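Playtesters wanted for Plerna

Ketudov is a small game studio in Kakby. We are looking for players to test our puzzle platformer Plerna before it comes out on consoles in June.

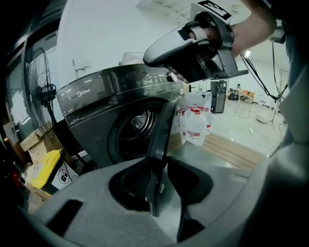
One session takes 60 minutes and is played by 2 people on the same screen. You may bring a friend, or we find a partner for you. Experience with platform games is welcome but not required.
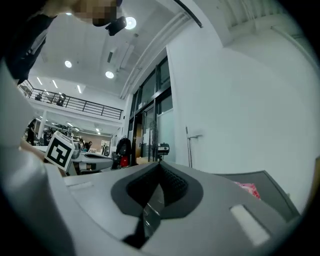
Sessions are every Wednesday from 5 p.m. in room 322. Players must be 16 or older. We pay with a free copy of the game.

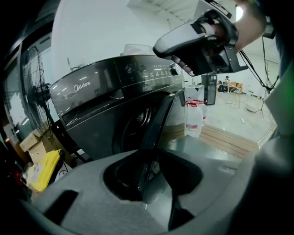
To apply, please write to Britta Hinrichs and tell her which console you play on.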